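Unit 6 handout: Reading a sneaker collaboration

Read this before the October session and bring one release announcement, printed, with your own notes in the margin. Any brand will do. Pick one you'd be tempted to buy, as the exercise works badly on shoes you already dislike.

## What "collaboration" covers

The word gets used for at least two very different arrangements. In one, a shop or designer works with the factory on shape, sole and materials, and the result could not have come from the regular line. In the other, somebody picks colors from a chart and gets a logo on the tongue. Both are announced in the same language. I'd guess most of what you scroll past is the second kind, though the brands don't publish anything that would let us check.

Take the Bridlow x Rivero runner we looked at last time. The announcement called it "a ground-up rethink." Put it beside the standard Rivero and the upper pattern matches panel for panel. The sole is the same. What changed was the suede, the lace tips and the price. A nice shoe, maybe. I still want to know what was rethought.

## Teasers

A teaser shows a heel, a corner of the box, a blurred foot on a staircase. It commits the brand to nothing. Commenters then fill in the model name, the date and the number of pairs, and within hours blogs are quoting the commenters. When you trace a "confirmed" detail back, keep going until you reach the brand or a dead end. Write down which one it was.
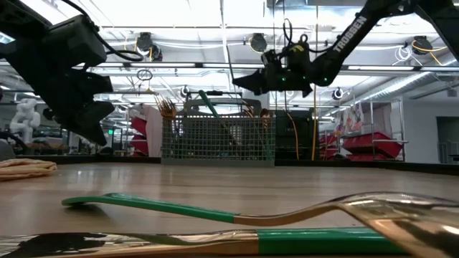 The same caution goes for anything described as leaked. Some leaks are real. Others arrive suspiciously well lit, two weeks before launch, from accounts that never seem to get in trouble for it. You can't prove much from that, and you shouldn't claim to in your papers. Say what you found and stop.

## Scarcity and the numbers

Our class case is the Trarascombe low:

- Announced run: 695 pairs
- Stores carrying it at launch: 32
- Second color, same shoe: released 2 months later, run not stated

Divide the pairs among the stores and each one gets fewer than 22, assuming an even split, which we have no reason to assume. One store told customers it had up to 86. If that's right, somebody else got very few, or the announced run was loose. The launch story was "once only." Does a second color break that promise? The brand would say no. Decide what you think and be ready to defend it.

Resale prices don't settle anything either. An asking price is a wish. Look for completed sales, and watch for the same pair being listed again.

## For the session

1. Mark every claim in your announcement that could be checked by someone holding the shoe.
2. Underline the words that couldn't be checked by anyone ("iconic," "elevated," "heritage").
3. Find the base model and list the differences in plain words.
4. Read the Ibrahim interview in the course folder. The answer about archive research is the one to argue with.

One page of notes is enough. Please don't bring mood boards.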